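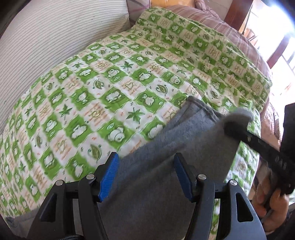 Figure 3. View from the hand-held gripper during cloth handling on a patterned bedcover. The blue ribbed pads of the camera tool are open; the second tool, at right, holds a raised bunch of the gray cloth.

4.2 Cloth handling with the shared-workshop build

The second pair of grippers was assembled by Gönül Sezer at the Ilbridge workshop in February, using the linkage drawings given in Section 3. Each jaw is driven by hand through the trigger, and the camera is fixed to the tool body so that both pads stay in view over the full stroke. Pad compliance was left unchanged from the first pair.

We recorded 633 cloth episodes with this build, of which 54 were rejected for tracking loss. Most of the rejected episodes contained a fast lift, in which the held fabric blurs and its outline can no longer be separated from the other tool (compare the right side of Figure 3). Slower lifts were tracked without correction.

The backing surface had a smaller effect than expected. A printed cover with repeating squares gives the tracker many corner features – more than the plain workbench – but the repetition also produces false matches when the plain cloth hides most of the pattern. We therefore limited the matching window to 30 frames. Bright openings behind the bed were handled by locking the exposure before each episode.

Joint play at the pivot pins was measured separately and is reported in Section 4.3.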